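About Rellari

Welcome, and thanks for stopping by! Rellari is a small tax policy research and teaching group based in Vustport. We read tax proposals so that people with jobs and kids and dinner to cook can find out what those proposals would do to their paychecks, and we try to write up what we find in the kind of language you'd use across a kitchen table.

We got our start 15 years ago, when the city floated a plan to swap part of the property tax for a higher sales tax. The plan ran to 161 pages, most of them tables, and a few of us who had met in an evening bookkeeping class at the Grotis Building sat down and worked through the whole thing over one long, snowy January. Our first report was stapled by hand and had a typo on the cover (we still have a copy, and yes, the typo is still there). People read it anyway, and then they started calling us with questions, and we've been at it ever since.

These days there are five of us on staff, plus a rotating crew of students during the summer. We still rent the second floor of the Grotis Building, up the stairs from the bakery, and the front room is open to anyone who wants to come in and look through our files. We have state budgets going back decades, old campaign tax plans, a good many county assessment rolls and a very comfortable green chair.

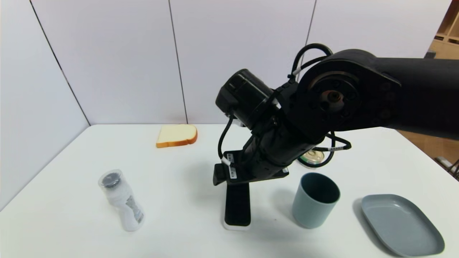 Do you tell people which candidate has the better tax plan?

We leave that part to you. Our reports show who would pay more under a plan, who would pay less, and how much money the government would gain or lose. Two readers can look at the same table and come to different conclusions about whether it's fair, and we're glad when they do.

When a plan comes out, we begin with the text itself, and if the text is vague (so many of them are!) we write to the campaign or the office behind it and ask what they meant. Sometimes we get a long and generous reply, sometimes a single line, and sometimes silence. Whatever comes back, our assumptions go on the first page of the report, where you can argue with them. If we get something wrong we fix it, put the correction at the top, and leave the old figure in place so you can see what changed.

We also put out a short letter every week, 52 issues a year, holidays included. It usually covers one question sent in by a reader, such as how a credit differs from a deduction, or why a tax cut passed in the spring may not show up until you file the following year. The letter is free, and you can stop it whenever you like.

Our evening classes meet in the Šindelář Room at the back of our floor, starting at 6:30 p.m., and they're meant for people who have never read a budget in their lives. Bring a pencil and last year's return if you don't mind looking at it. Coffee is on us, and the bakery downstairs is often kind enough to send up whatever is left at closing.

Most of our money comes from class fees and small gifts from readers. We don't take money from candidates or parties, and our yearly accounts are kept in a binder by the front door. Come up and have a look, or just come up and say hello.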